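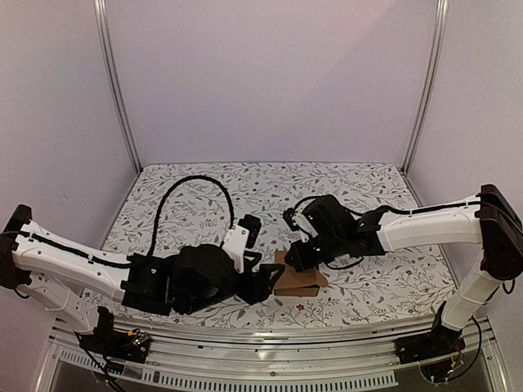
Slide 1. Small box, flowery tabletop.

Home Talks Notes Archive Contact

Packing for a move when you hate packing – speaker notes

Okay, hi everybody, leave slide 1 up while people find seats. Start when the side door closes, don't wait for the clock.

Open with the Jatholm move. I'd lived in that apartment nine years and I thought I had maybe a weekend of packing in me. I bought 50 boxes, all the same size, all big, and felt very smart about it. Then I filled the first one with cookbooks and couldn't get it off the floor. (Pause here. Somebody always groans, and they've done it too.)

Ask for hands: who has moved in the last two years? Who still has a box they haven't opened? Keep your hand up if you know what's in it.

Next part is small boxes. My whole pitch is that you should own more small boxes than you think is reasonable. Books, canned food, tools, records, anything from the junk drawer. When I left Jatholm for Clerkthorpe I ended up with 102 boxes, and the ones that gave me trouble were all big. The little ones I could carry two at a time down the stairs, and I was still in a decent mood at dinner!

Big boxes are for pillows, comforters, lampshades, the winter coats. If you can't lift it with your arms straight down, take something out and tape it up again. Yes, even if you already wrote on it.

Slide 2 is the tape slide. Go quick, I lose people on tape. Two strips along the bottom seam, one across. Don't fold the flaps over and under each other like a pinwheel. I did that for years and one of them let go on a landing, and that was the end of my blue mugs.

Labels. I number everything now and keep a list in a notebook. The box gets a number and a room, on two sides and never on the top (the top is under another box, you will not see it). The notebook gets the real contents. I'd also write down the weird stuff, like "kitchen, 31, also the spare keys." I spent most of a January without a can opener on account of a box that said MISC.

Tell the Wróbel story if there's time. Short version: that was the moving company, very nice crew, and they asked me which boxes were fragile, and I'd written FRAGILE on all of them. Every single one. So the crew foreman says, fine, which ones are really fragile – and I had no idea. Since then I use the word only for glass, dishes and the one lamp.

Money slide. Some folks will want figures so give them mine and say they're mine. I'd put 2000 dollars aside for the Clerkthorpe move and came in 166 under. Most of what I saved was on padding. Towels, socks, T-shirts, the sheets you weren't going to use that week anyway. Dinner plates go on edge, like records, with a T-shirt between each one.

Don't get pulled into the rental truck question, send them to the handout.

The first night bag. Slow down for this, I really do think it's the best thing in the talk. Pack a bag as if you're going away overnight: toothbrush, medicine, chargers, a towel, toilet paper, sheets for one bed, something to eat, scissors. It rides with you and doesn't go on the truck. My bag is an old green Brestix duffel with a broken zipper and I wouldn't trade it.

Unpacking. I do the bed, then the bathroom, then enough kitchen to make coffee and eggs. After that I stop for the day. Pictures on walls can wait a month, you don't know where you'll be sitting yet.

Questions. Likely ones: plants (in the car, watered the day before), free boxes from the liquor store (yes, look inside first), what to do with the empties (flatten them and offer them to the neighbors).

Handouts are on the table by the door, so mention them again before people get up. Bring the tape gun home this time.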